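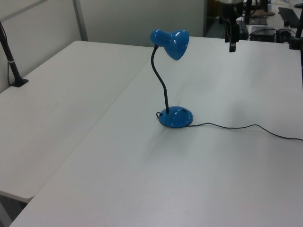

Keeping the Cell Honest: Setup and Upkeep of a Tabletop Arm
Project report, Salinas group
4 min read

1. What we inherited

Our group was given the Pruvix cell in June, along with a binder that described a different cell. The arm worked. The gripper worked too, provided you wanted it closed. Our task was to write a setup routine that the next group could follow without calling us.

2. Gripper

The fingers stuck on opening. We suspected the driver, then the firmware, then each other. The cause was a screw on the left finger mount, tightened by someone with strong opinions. We backed it off, cleaned the slide and ran 400 open-close cycles. It stuck on 2 of them, both before the fresh grease had worked its way in.

3. Tables and calibration

The work surface is two tables pushed together, and they drift. A student leaning on one during a long debug session is enough to spoil a calibration. We put tape marks on the floor at the legs and added a check to the startup list: touch the fingertip to three marked points and compare with the saved values. If any point is off by more than 2 mm, recalibrate. This takes 15 minutes, or an afternoon if you skip the step where you save the file.

4. Cables

We rerouted the gripper cable after it snagged at full reach. It now has slack at the wrist and a tie at the elbow. Don't move the tie. We moved the tie.

5. Log

The controller had stored 3,591 warnings when we took over. Nearly all were the same one, a low-voltage notice from a worn connector. We replaced the connector, cleared the log and now read it weekly, as the binder had recommended all along.

Still open: the wrist joint hums when parked. Imberg, who supplied the arm, want a recording of it.

Related reports
Andale: Rebuilding a Conveyor Drive
Choosing Grease for Small Slides
Startup Checklists, Second Draft

Contact the project office | Back to top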